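Comparing Hand-Held Grippers: handout for the second practical
Notes by Telmo Cuesta, revised 13 Aug 2024

Welcome back, everyone. Last time we spent a good long while on rigid objects, and I promised you cloth, so cloth it is! Please bring your log sheets from the Matheson exercise, as we'll be using the same columns (grip point, opening, pad contact, remarks), and do leave yourselves a wide margin for the remarks, because fabric gives you plenty to write about.

Start with the pinch. A thick, napped material bunches between the pads, and the fold you hold is seldom the fold you aimed for, so write down both.
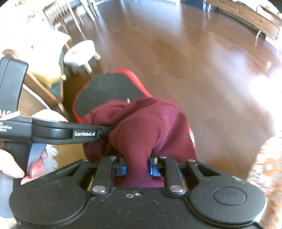 Fig. 1. Pinch grip on maroon fleece, second gripper at the left side of the garment.

Once you're happy with the pinch, move on to the approach. Keep your jaws open as you come in, and think about where the other hand is heading before you commit yourself. Crumpled cloth is a fine thing to practise on, as there are folds facing every which way.

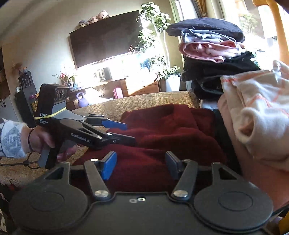
Holding with one hand, reaching with the other

I'd like you to take your time over this part. Hold a fold in the right gripper, keep the left one level and bring its tip in slowly. The Prikix notes call this a staggered grasp, if you want to look it up.
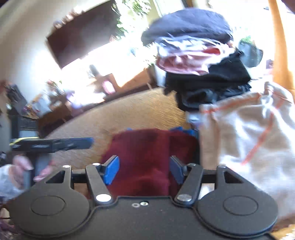

Should we close the fingers as tightly as they will go?
Close them until the fold stops slipping and leave it there. Squeezing harder flattens the cloth and makes your readings difficult to compare with anybody else's.

Lastly, look at the folded garment from the far end of its travel, with the fingers clear of it, and judge how square it is. Those of you using the Ernora score sheet will find the boxes for this on page 2.
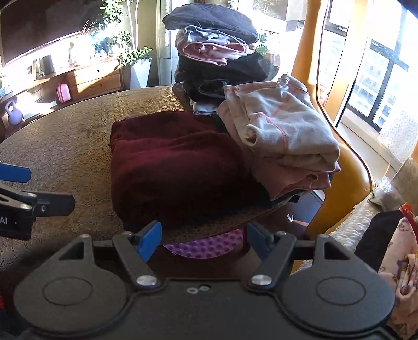
Fig. 2. Folded maroon garment on the table, with the other folded clothes beside and behind it.

For next time, please read the Ultance chapter on finger pads and bring one worn pad, if you can find one.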